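4. Preparing and cooking the first batch

This section covers the Clunasow steam cooker, standard and tall models. Read Section 3 (Leveling and water supply) before you start. The steps below use plain white rice, the quickest way to check that the cooker heats evenly.

4.1 Before you start

1. Place the cooker on a flat surface with 15 cm of clear space behind the vent.
2. Wash the inner pot, the lid plate and both steam trays in warm water with dish soap. Rinse and dry them.
3. Wipe the heating plate with a dry cloth. Do not pour water on it.
4. Press the drip cup into its slot until it clicks.

CAUTION: Do not use steel wool on the inner pot. Scratches in the coating cannot be repaired and are not covered by the warranty.
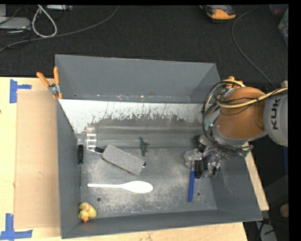

Fig. 4-1. Gray bin on tabletop, with block and small green figure.

4.2 Loading the pot

1. Measure 300 g of dry rice. Rinse it until the water runs nearly clear, then drain.
2. Put the rice in the inner pot and add cold water to the first line.
3. Dry the outside of the pot. Water trapped under the pot will hiss and may trip the sensor.
4. Lower the pot straight down and turn it a little each way to seat it.
5. Close the lid and push the latch forward.

Note: The lines inside the pot are for white rice. For brown rice, fill to the next line up and select the LONG program.

4.3 Cooking

1. Plug in the cooker. The display shows two dashes.
2. Turn the dial to RICE and press START.
3. Leave the lid closed until the cooker beeps three times.
4. Wait for the lock light to go out — the lid stays locked while there is steam inside.
5. Open the lid away from you and loosen the rice with the paddle supplied.

WARNING: Steam leaves the rear vent during cooking. Keep hands, curtains and cords away from it.

Shares: 15 | Comments: 2

4.4 Steaming vegetables and dumplings

The trays can be used alone or above the rice. Line them with cabbage leaves or paper before loading dumplings. Leave a finger's width between pieces.

1. Fill the base to the STEAM line.
2. Stack the trays with the deeper one at the bottom.
3. Set the timer and press START.

The heater draws 2000 W at full power. Do not share the outlet with a kettle or toaster.
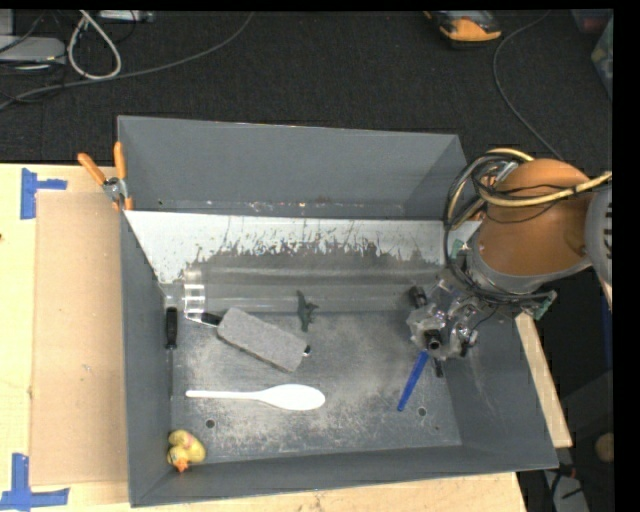

Fig. 4-2. Bin with spoon, block, duck and marker; arm at right.

4.5 Keeping food warm

The cooker changes to WARM at the end of the RICE program. Stir the rice once an hour and keep the lid closed between servings. Do not use WARM for fish, eggs or dishes made with milk.

If the display shows E4, unplug the cooker, let it cool and check that the pot is seated. If E4 returns, see Section 7.

Revised Mar 28, 2025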